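About Us

Rukari Fellowship is a small Christian congregation and Bible school. We meet in the old feed store on Chong Street, which we have rented since we outgrew the founders' living room. There were 6 households at the first meeting. Most of them still come.

We teach the Bible book by book, in order, with time for questions afterward. We hold to the Apostles' Creed and the Nicene Creed. We baptize believers by immersion and share the Lord's Supper at every main service. People from Baptist, Lutheran and Orthodox families worship with us, and we don't ask them to pretend they grew up somewhere else.

Our pastor is Miroslava Hrytsenko. She trained as a schoolteacher and taught Old Testament survey for seven years before coming here. She preaches most weeks and leads the evening class on the Psalms. If you want to talk with her privately, leave a note at the front desk or call the office in the morning.
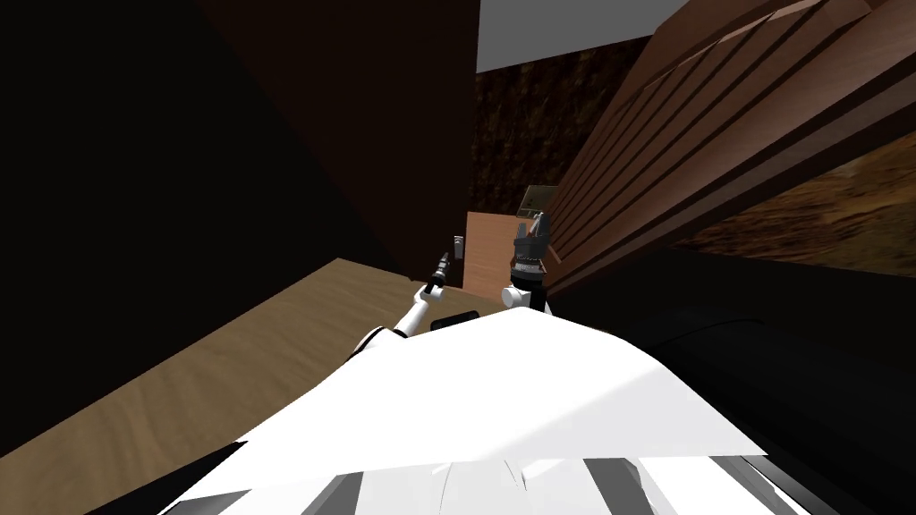

The Bible school runs two terms a year. The spring term ends in April. Classes are open to anyone 16 and older, members or not, and there is no tuition. Students buy their own workbook. We give no degrees, but we do write letters for students who go on to seminary. This term's classes are Genesis, the Gospel of Luke, and an introduction to church history that stops at the Reformation.

Our lending library is in the back hall and holds 1447 books, mostly commentaries and biographies, with one shelf in Ukrainian. Books go out for a month. The hall seats 200 and can be used for weddings and funerals by families in the neighborhood. Please ask early, as the kitchen is shared with the Kivik food pantry.

We are supported by the gifts of the people who attend. We don't take an offering from visitors. There is a box by the door for anyone who wishes to give, and a yearly statement of accounts is available from the office.

Parking is behind the building, off Flaltico Lane. The side entrance has a ramp. Children are welcome in the service, and there is a nursery for those under three.

Page last updated 29/10/2022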